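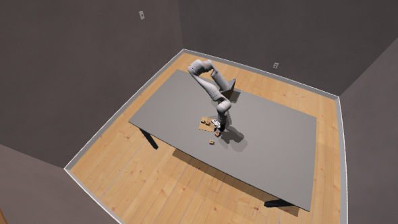

*A big gray table in the middle of the room.*

I've been thinking about tables all November, mostly because my aunt's old one finally came to live with us. It seats 11 if everybody likes each other (and we mostly do!), and Sze-wing Yen brought over her sesame noodles the first night, so of course we stayed up talking until way too late. There's already a ring from somebody's mug near my chair, and I'm leaving it right where it is.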